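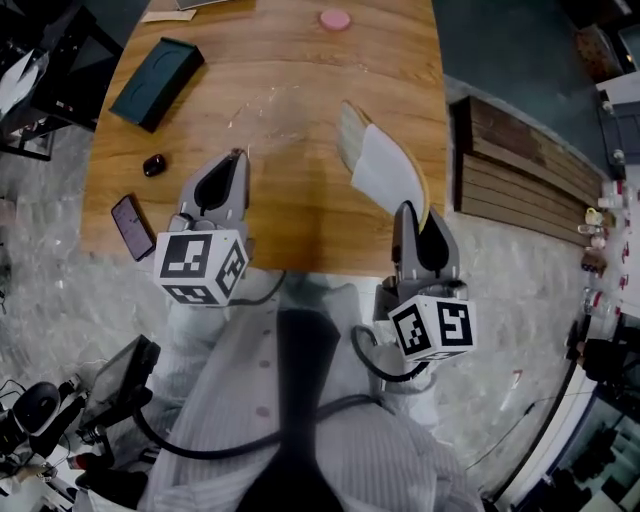 Two-handed station, marker cubes below the fingers, cables looping down in front.

Rules for hand-held gripper sessions: what do you write down?

Posted by wattimena_lab, November 2018

We record people doing tabletop tasks with hand-held grippers and use the recordings to train an arm. We are up to 234 sessions and the only written rule is "keep the cubes visible." The Denberg office wants a proper sheet before they start their own station. What belongs on it? Mostly I mean cables, personal items on the table, clothing, and soft things like plastic bags, which our operators all grip differently. 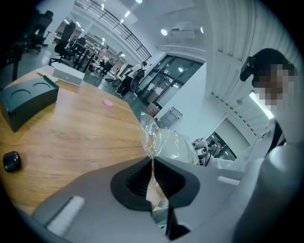
3 replies

jerik_bench
We have a one-page sheet with 9 lines. The ones that matter for you:
Cables run below the table edge and never across the work area. Leave enough slack for a full reach with both arms.
Ties, lanyards and loose sleeves get tucked in or taken off before the grippers are picked up.
Write the object list before the session. If a phone or earbud case is on the table and not on the list, it goes in a drawer.
For bags, pick one grip and put it in the task text. Ours says "pinch the top edge, lift, pause." Clear plastic is hard to see in the recordings, so we check the first 7 takes by eye before going on.
Check that the foam pads and finger rubber are seated at every change of operator.

old_conveyor
Just look up the ISO robot safety standard, it covers all this.

Indmont_Pat
The robot standards won't help much here — there is no powered arm near the person while you record. Treat it as a hand tool job and do a normal risk assessment. I would add two things. Get written consent from anyone who can be seen, including people walking through the background, and blur faces before files leave the building. And put a version number on the sheet. We changed our grip wording in June without one and had to sort through some 2,000 clips by hand.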